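March, late evening

I have been meaning to sit down with this since teatime, and now it is gone ten and the tea beside me is my third, so I shall be up half the night and have only myself to blame. But I want to get the day down while I still have the feel of it in my legs.

I walked out to Trevska and back. I have been promising myself that walk ever since I moved here, and every winter I find a reason not to, and then in summer it is too hot on the open stretch and the flies come up off the marsh. This morning I woke before the alarm and the sky was that thin clean yellow over the chapel roof, and I thought, well, go on then, you silly thing. I had my boots on before I'd finished my toast.

It is 14 kilometres if you take the old cart road, or so the board at the Trivgate end says, and I took the cart road both ways because I wasn't sure the lower path would be fit to walk on after all that rain. The first part is dull, I will admit - allotments, the back of the timber yard, a long wall with ivy on it. But once you are over the stile and the ground begins to climb, the whole valley opens behind you, and I kept stopping and turning round to look at it like a child on a train. There were lambs in the second field, very new ones with their knees going all ways, and one of them came right up to the fence and shouted at me. I shouted back. I felt much better for it!

The bus came along just as I reached the crossroads, the 16, quite empty, and I did have a moment of weakness. It had started to spit with rain and my left heel was rubbing. The driver slowed down and looked at me and I waved him on, ever so grandly, and then regretted it for a good mile.

At Trevska I had soup. The place by the bridge has changed hands and is called Udero now, with green shutters and proper tablecloths, and I was worried it would have gone smart and mean, but the soup was barley and leek and came in a bowl you could have bathed a baby in. I ate all of it, and the bread, and then a slice of apple cake I had not meant to order. I sat by the window for the best part of an hour with my boots off under the table (I do hope no one saw) and watched the river, which is high and brown and in a tremendous hurry.

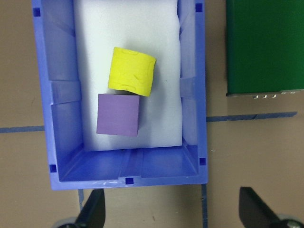

I had thought I might feel lonely, eating by myself like that. I used to dread it. Years ago I would have taken a book and hidden behind it, and never turned a page. Today I left the book in my bag and simply sat, and listened to two women behind me having a long and very detailed argument over whether a hedge should be cut in March or left alone for the birds. I was on the side of the birds. I nearly turned round and said so.

The way home was harder, as it always is. The chapel at the top has a stone over the door which says the hill is 613 feet, and I am certain it was a good deal less on the way out. I sat on the bench there and changed my socks, which is the best piece of advice my mother ever gave me - take dry socks, and change them before you need to. She was a great walker. She had one pair of Nieminen boots that she had soled again and again until there can't have been much left of the boots she bought, and she would never hear of a new pair. I thought of her for most of the way down. It wasn't a sad sort of thinking. I remembered how she used to hum on the steep bits so that we shouldn't notice she was out of breath, and I caught myself doing the very same thing, and the very same tune as well.

There was a blackbird going full tilt in the lane when I got back, and the light was almost gone, and every house had its kitchen lamp on. I do love that, walking past other people's suppers. Somebody was frying onions and I could have wept with hunger, cake or no cake.

I ran a bath and stayed in it until it was no longer worth staying in. The heel is not as bad as I feared, just pink and cross, and I have put a plaster on it. Supper was eggs. I meant to ring my sister but it was already late by the time I had washed up, and she goes to bed with the hens, so that will have to be tomorrow. I want to ask her what that tune is called. I have had it in my head all evening and I can get as far as the second line and no further.

Boots are stuffed with newspaper and standing by the back door. I must remember to buy more plasters, and bread, and find out whether the lower path is open again before I go another time.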